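Küchensieb

Das Küchensieb (auch Seiher, Durchschlag, regional Seihe) ist ein Gefäß mit gelochtem Boden, in dem feste Lebensmittel von Flüssigkeit getrennt werden. Gebraucht zum Abgießen von Nudeln und Kartoffeln, zum Waschen von Obst, Salat, Hülsenfrüchten. Vom Feinsieb unterscheidet es sich durch die größeren Löcher und die feste Wandung – ein Drahtgeflecht hat der Durchschlag nicht.

Begriff

Durchschlag meinte ursprünglich das Durchstreichen weicher Speisen, Seiher kommt von seihen. Im Handel werden die Wörter heute durcheinander verwendet. In der Gegend um Kurnach sagt man Seihe nur zum Milchsieb, alles andere heißt dort Durchschlag.

Bauformen

Runde Form: die häufigste, meist mit Standring oder drei Füßen. Zwei Henkel, seltener ein Stiel. Steht sicher in der Spüle, braucht aber Platz im Schrank.

Ovale Form: länglich, flacher, an beiden Schmalseiten ein Griff. Manche Modelle lassen sich quer über das Becken legen. Gut für Beeren und Trauben, die nebeneinander liegen sollen und sich nicht gegenseitig zerdrücken.

Faltsieb: Wandung aus Silikon, zusammenschiebbar. Spart Platz, gibt unter schwerem Inhalt gerne nach.

Spitzsieb: kegelförmig, für Soßen und Fonds, eher in der Gastronomie.

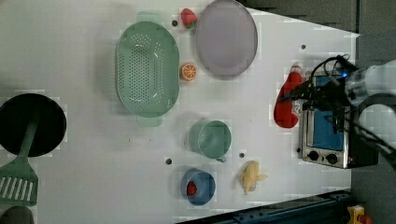 Siebe aus Kunststoff gibt es seit Mitte des 20. Jahrhunderts in vielen Haushalten, vorher waren Emaille, Blech und Keramik üblich. Vorteile: leicht, rostet nicht, klappert nicht. Nachteile: verfärbt sich durch Tomate und Curry, verträgt je nach Sorte kein kochendes Wasser. Durchscheinende Ausführungen wie das ovale, mintgrüne Sieb neben dem lavendelfarbenen Teller sind verbreitet, ebenso milchig weiße. Die Lochung sitzt bei diesem Typ vor allem in der Mitte des Beckens, in Reihen aus kleinen runden Löchern. Der Rand bleibt dann geschlossen und das Wasser läuft gesammelt nach unten ab. Die flachen, rechteckigen Griffe an beiden Enden sind vom selben Grün wie das Becken.

Größen

Einheitliche Größen gibt es nicht. Der Hersteller Wumport führte ein ovales Modell von 282 mm Länge (Katalognummer 3869), daneben eine runde Ausführung mit der Nummer 2530. Die Reihe Ellery bestand aus 5 Sieben, die ineinander passten. Für Beeren reicht ein kleines Sieb, für Nudeln sollte der Rand hoch genug sein, sonst schwappt es beim Abgießen über.

Reinigung

Gleich nach Gebrauch ausspülen. Stärkereste von Nudeln oder Reis setzen sich in den Löchern fest und sind getrocknet nur mit der Bürste zu entfernen. Verfärbungen gehen mit Natron teilweise weg, ganz selten vollständig. Kunststoff in der Spülmaschine nach oben – Angaben des Herstelers beachten.

Als Spielzeug

Siebe gehören zur üblichen Ausstattung von Kinderküchen, zusammen mit Tasse, Schüssel, Teller und Spielobst. Erdbeere, Banane und Orangenscheibe zählen zu den gängigen Stücken. Oft wird dafür ein echtes Sieb aus dem Haushalt genommen, Spielausführungen sind kleiner und haben weniger Löcher. Im Kindergarten auch am Sandkasten und am Wassertisch in Gebrauch.

Sammlungen

Das Haushaltsmuseum Arkholm zeigt Durchschläge aus Keramik, Emaille und Kunststoff, darunter mehrere aus der Ellery-Reihe. Ein Bestandskatalog liegt bisher nicht vor, der Abschnitt ist noch zu ergänzn.

Siehe auch: Abtropfgestell, Passiermühle, Salatschleuder, Spitzsieb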